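Chapter 4

Laying the Table: Small Pots, Small Cups

Before you start

You will need for this chapter: one teapot, two cups, a tray or a clear stretch of table, a kettle, a cloth. Tea optional for the first half. Read the whole opening once, then go back and do it with the things in front of you.

Chapter 3 was leaf. Buying it, storing it, ruining it. Chapter 4 is ware and where to put it. Shorter chapter, more practice.

What you should be able to do by the end:

Name the parts of a pot without looking them up.
Set a pot and two cups so a right-handed or left-handed pourer can reach everything.
Pour two cups to the same strength.
Clear and dry the set with no chips.

Words used in this chapter

Body. The round part. Holds the water.
Shoulder. Where the body turns in toward the lid.
Lid and knob. The knob is what you hold. Gets hot on some pots, not on others.
Spout. Short or long, straight or curved. Short spouts pour fast and stop fast, mostly.
Handle. Looped at the side opposite the spout, or over the top, or a straight stick at right angles. Almost everything in this book is the first kind.
Foot. The narrow ring a cup stands on. Check it for grit before it goes on a good table.
Glaze. The glassy coat. Celadon is a family of pale green and blue-green glazes, and the word gets used loosely by sellers. We use it loosely too, sorry.

4.1 Why the layout matters

A pot full of hot water is heavy for its size. You lift it, you tip it, you put it back. Three moves, over and over. If a cup is in the way of any of them, sooner or later it goes on the floor.

Most beginners set everything too close. Pot against cups, cups against kettle, cloth underneath somewhere. Looks cozy. Then the sleeve catches the spout.

Other mistake: everything in a row along the back edge, like a shop shelf. Now you are reaching across one cup to fill another.

Rule of thumb for two people: pot in the middle, cups on your side of it, nothing behind the spout's path. Leave a hand's width between handle and anything else. More if you are wearing a loose sleeve.

4.2 Choosing a pot for the exercises

Any small pot will do. Porcelain is easiest to start with. Doesn't hold on to old flavors, rinses clean, shows you the tea stain so you know when you've been lazy.

The exercises were tried out with three pots, all porcelain: a round one from Tralell, a taller one from Erkent with a long spout, and an old Jasetti with a replacement lid. Round one was easiest to pour. The tall one dribbled with everybody. The Jasetti was fine once we learned to hold the lid.

Size. A 500 ml pot is too big for two small cups, you end up with tea stewing at the bottom. Something around 100 ml per cup and a bit over is plenty. Fill with water, pour it off into a measuring jug, write the number on a slip and keep it in the box. You will forget otherwise.

Check the lid. Fill the pot, tip it slowly over the sink with one finger on the knob. Lid should stay seated. If it slides, that pot needs a finger every time, no exceptions.

Check the spout. Pour and stop. Does the last drop fall in the cup or run back down? A run-back pot is usable but keep the cloth close.

4.3 Color of the ware and color of the table

Worth a minute. You judge tea partly by eye, so the inside of the cup should be pale. White is best, pale green or blue-green nearly as good, though it cools the color of a light tea slightly. Dark cups are lovely and tell you nothing.

Same with the table. A plain light top shows drips and rings, so you wipe them. Dark or patterned wood hides them till they dry. If your table is dark use a white tray for the first weeks.

Light from one side helps too. You get a highlight on the inner wall of the cup and can see the level easily.

4.4 Marking your table

Optional but we reccomend it for the first 20 sessions. Take a handful of small dark markers, beans or pebbles are fine, and set them out in loose rows over the table. They don't have to be straight. They give your eye something to measure by. Pot goes between two of them, cups between two more, and next time you know how far apart things were.

Jacobs paper tray liners come with a printed grid and do the same job. Beans are cheaper.

A set laid out this way, with the spout pointing right:

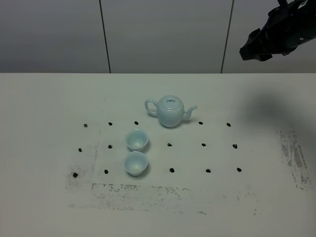
4.5 First exercise: dry pour

No tea, no water yet. Fifteen minutes, or less if your hand gets tired.

1. Lay out pot and cups on the clear table. Handle toward the hand you pour with.

2. Lift the pot by the handle, other hand's finger on the knob. Hold for a slow count of 15. Put it down in the same place. Not near the same place. The same place, markers help.

3. Lift again and bring the spout over the nearer cup. Tip. Straighten. Over the other cup. Tip, straighten. Back down.

4. Repeat till you stop looking at the handle.

5. Now turn the pot around and do it with the other hand. Harder than you think. Do it anyway, you'll want it when the kettle is on the wrong side.

Notes for step 3. Elbow low. Don't chase the cup with your whole arm, the wrist does the tipping. If the lid clicks you are tipping too fast.

4.6 Second exercise: cold water

Same as above with cold water, pot two thirds full. Pour in turns: a little in the first cup, a little in the second, then second again, then first. This back and forth is what evens out the strength once theres tea in it. Stop with both cups at the same level, a finger below the rim.

Hold off on hot water until both cups come out level five times running.

Wipe the table. Empty cups into the sink, not back in the pot. Dry the foot of each cup before you stack or box it, lid goes in separately with a bit of paper round the knob.

Hot water and leaf start at 4.7. Have the kettle filled before you turn the page.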